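Workshop Notebook, Ceramics and Glaze Section
June
Entry by: K. Ehlers
Subject: Stullow dinnerware line, orange liner glaze, second firing series

Purpose of this entry

The purpose of this entry is to record the results of the second firing series for the orange liner glaze and to set out the work that remains before the recipe is released to the production bench. Colleagues who were not present for the first series should read the previous entry before acting on anything below. The recipe numbers used there still apply.

Background

The Stullow line calls for an orange interior over a dark exterior. The first series established that the stain supplied by Nazarenko gives a satisfactory color over the white body but turns brown wherever the liner overlaps the exterior slip. The overlap at the rim was therefore the main subject of the present series. A secondary subject was pinholing, which had been recorded on the flat areas of the test tiles and on the floors of the deeper forms.

Materials and preparation

The base glaze was mixed from dry stock in one batch and divided into two buckets, marked A and B. Bucket A received the stain at the level used in the first series. Bucket B received the same stain with an added portion of zircon opacifier. Both were passed twice through the fine sieve and left to stand overnight. Bucket B settled hard and had to be broken up by hand in the morning. A small addition of bentonite is recommended for any future batch of B, to be added dry and before water.

The test load consisted of 72 tiles and a small number of seconds from the bowl and plate molds. Tiles were made from the Imeck body, extruded, cut, and dried under boards. Several tiles from the last extrusion showed warping and were used only at the back of the lower shelf, where flatness is not required. All pieces were wiped with a damp sponge before glazing. In the first series this step was omitted for part of the load, and the pinholing data from that part should be treated with caution.

Application was by dipping for the tiles and by pouring for the bowls. Pour time was kept short. The wax line was set slightly below the rim on half of the bowls and at the rim itself on the remainder.

Firing

The bisque was uneventful and is not described here. For the glaze firing the kiln was loaded in the afternoon and started after the ventilation check. The early part of the schedule was held deliberately slow. At 583 degrees Celsius the controller reading and the handheld thermocouple agreed closely, and the ramp was allowed to continue. At 600 degrees the lid plug was put in place. From there the schedule followed the standard program for this body, with a short hold at the top and a controlled cool through the upper range.

The lower shelf again ran cooler than the upper. Witness cones on the lower shelf were softened but had not fully bent. This difference is now well established and should be treated as a property of the kiln until the elements are replaced. A request for replacement has been filed with Trisance, and a delivery date has not been confirmed.

Results, tiles

Glaze A on the upper shelf gave a clean, bright orange with a soft gloss. On the lower shelf the color was slightly duller and the surface closer to satin. Where A overlapped the exterior slip, a brown line formed in every case. The line is narrower than in the first series but remains visible at arm's length, and it would not pass inspection.

Glaze B held its color over the slip. The overlap is somewhat darker than the field but reads as orange. The cost is a small loss of brightness in the field itself, which can be seen only when A and B are placed together under the daylight lamp. In the opinion of this section the loss is acceptable.

Pinholing was much reduced in both glazes. Those pinholes that remain are concentrated on tiles from the last extrusion, and trapped air in the clay is the probable cause. The pug mill vacuum seal should be inspected.

Results, shapes

The bowls poured with the lower wax line show a thin bare band below the rim and are rejected. The bowls waxed at the rim are satisfactory. Liner thickness on the floor of the bowls was even, and there was no pooling in the turn of the wall.
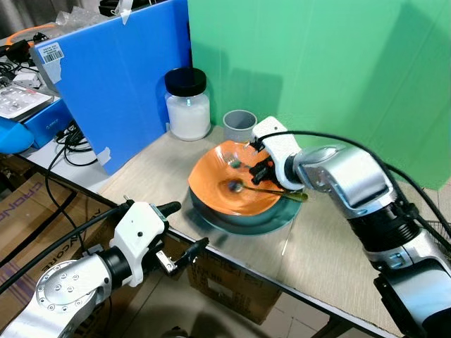 Orange liner, dark exterior. Wide bowl on the round plate, with spoon.

The plates were fired in the exterior glaze only. Two of them showed a slight lift at the edge and rocked on the surface plate. These came from the same mold, which has been in use longer than the others. The mold has been withdrawn and labeled. It should not be returned to the rack without a note in this book.

Discussion

It is the view of this section that glaze B should go forward and that glaze A should be kept on file for pieces without an exterior slip. The question of utensil marking has not been settled. Satin surfaces are known to pick up gray lines from metal, and the lower shelf pieces should be tested for this before any are shown outside the workshop. The usual procedure applies: stainless knife, moderate pressure, then cleaning with the standard powder, with the result recorded against the untreated side.

Acid resistance has also not been tested on B. Slices of lemon left overnight will serve as a first indication. Samples should go to the outside laboratory for leach testing only after the recipe is fixed, and no piece from this series is to be used for food.

Work remaining

Remix B with bentonite and repeat the settling check.
Knife marking and lemon test on lower shelf tiles.
Inspect vacuum seal on pug mill.
Slower drying for plates, boards to be turned morning and evening.
Ask Nazarenko whether the next lot of stain will come from the same calcination. The current drum is almost empty.

Tiles from both series are stored in the gray cabinet, second drawer, in firing order. Please return them to the same order after use. The glaze buckets are to stay lidded and labeled, and bucket A may be moved to the lower rack once the file sample has been taken.

K. Ehlers

Added later: knife test started on the lower shelf tiles, B only. Faint marks on the first tile, removed with powder. Remainder to follow.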